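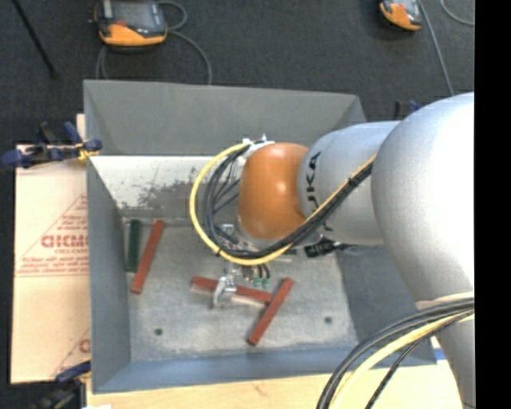 Sponsorship vs. one-off gifts for the Musum feeding program

Posted 13 August 2018

dondun_reader
I have given to the Dondunness appeal every May since 2004. This year the letter asks us to switch from a single gift to a monthly one for the Musum clinic. Has anyone here switched? I'm retired and would like to keep it simple.

pkl752
Switched last year. The clinic orders peanut paste by the month and a steady income helps them plan. You can cancel by email, I did it once when I was between jobs.

oldharbor
I wouldn't. The card fees get taken 12 times and not just once. Send one check.

pkl752
The fee is a percentage on my card, so it comes out nearly the same.

oldharbor
Mine has a flat charge on top. Depends on the bank then.

Narayanan Suvarna
I did two years of bookkeeping for the Varghese office, which buys for Musum. In my last year there, 652 children were enrolled and 740 had been budgeted for. The shortfall was in the rainy months when the road from Jumen closed — the money was there but the food was on the wrong side of the river. Monthly giving doesn't fix that. A storeroom at the clinic would.

tamsin_b
So is there a storeroom fund? I looked on the site and only found the general one.

Narayanan Suvarna
There was a line for it on the paper form. Write "storage" on the memo line and they will book it that way.

oldharbor
Earmarking ties their hands. What if they need nurses?

tamsin_b
Then they can say so in the letter. I'd still rather pay for the storeroom.

dondun_reader
Thanks all. I'll send the check as usual, half marked for storage, and ask them about the road when I write.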